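Shape and Colour at the Tabletop: Notes for Week 2
Sorting, matching and the small-parts tray

Print this page | E-mail this page | 73 shares | 2 comments
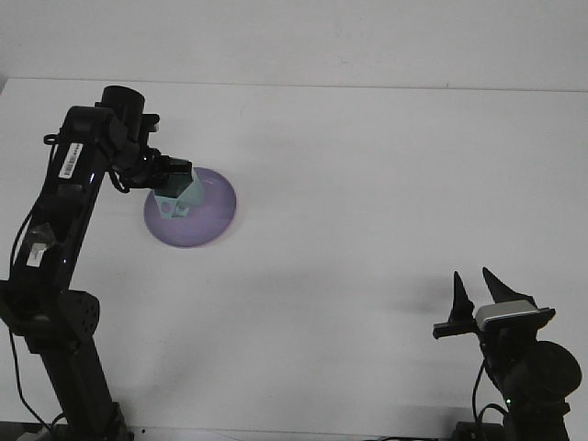

Last Tuesday we finished with the question of what a child learns from putting one thing into another, and I promised we would spend a whole session on it. I'm so glad we can, because this is my favourite part of the course! Almost everything you need fits on a small table, and the thinking behind it is richer than most people expect when they first see a few blocks and a dish.

Start with the surface. A plain, matt top in one pale colour does a huge amount of work for you. Patterned cloths are lovely at lunchtime, but a child who is trying to find the edge of a shape doesn't need flowers behind it as well. White is my first choice, with soft even light (a window to one side is fine, a bright lamp straight overhead tends to bounce off anything shiny).

Next, the blocks. Many of you used cubes in your first plans, and cubes are a good beginning, but do try something with more faces. A faceted block, five-sided or six-sided when you look at it from the front, asks much more of the eye. Turn it a little and it seems to become another shape. Children will argue happily over how many sides it has, and both of them may be right about the side they can see. Holes in the faces are a bonus: small round ones give the fingers something to explore and give you a second shape to talk about within the first.

Colour comes after shape in my own planning, though the Stonum handout in your pack does it the other way round and you should read both. Pale colours are underrated. Mint green and lavender sit close together in strength, so a child has to look properly at the colour itself and can't just go by which one is darker. Try a mint block with a lavender dish, then swap in a strong red block and watch how the talk changes.

Now the dish. Round, low and translucent is the one I'd pick if I could only have one. A round dish has no corners to line up with, so the angled block never "fits" in the jigsaw sense, and this opens up all sorts of good words: in, on, over, above, just above, nearly. The moment when the block is over the dish and hasn't been let go is worth slowing down for. Ask where it is. Ask where it will be. You'll get prepositions by the handful!

A sequence to try in your placement:

1. Put out one dish and one block, a hand's width apart. Say nothing for a bit.
2. Name the block by its colour, then by its shape.
3. Lift it and hold it over the dish. Stop there and talk.
4. Lower it in. Take it out. Let the child do both.
5. Bring in a second dish of another colour and ask which one this time.

Some groups will stay on step 3 for ten minutes and that's a brilliant ten minutes. Others race to 5 and want all the dishes in the cupboard. Follow them, and note down the words they used, spelling and all.

On storage: the Forness trays are in the tall cupboard, blocks on the upper shelf, dishes stacked below by colour. Please don't mix in the Nzioka sets, as the holes are a different size and the pegs get stuck.

Reading for next time: Kalterik booklet, the chapter on position words, and your own notes from the first session. Bring one round thing and one thing with flat faces from home.

1,877 views | Share | Print | E-mail to a friend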